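The Back Room at Josell, in Colour
Gallery by Ruoxi Xu

The back room was magnolia for as long as anyone would admit to having worked in it. In June we were given a Saturday, 25 paint cards from Brerkov and a budget of £345, which is the sort of money that makes people hold strong views on blue.
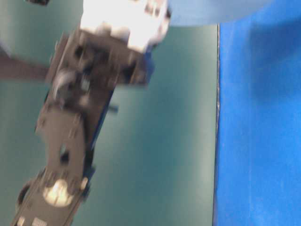
Teal
The colour that won, by 4 votes to 3. The losing side still calls it green, usually while making tea.

About the room
It used to be where chairs went to retire. Now it has a kettle, a rota for the kettle and a long correspondence about the rota. The radiator knocks at ten past four and we have stopped asking it to come in.

The name on the tin was Lukico Lagoon - I have never met a lagoon, so I can't say how close they got. Half a tin is left over and lives under the sink. Anyone wanting it for a shed should ask Ruoxi, and bring their own brush.

Next gallery: the Escobar Street stairs, once we agree on a yellow.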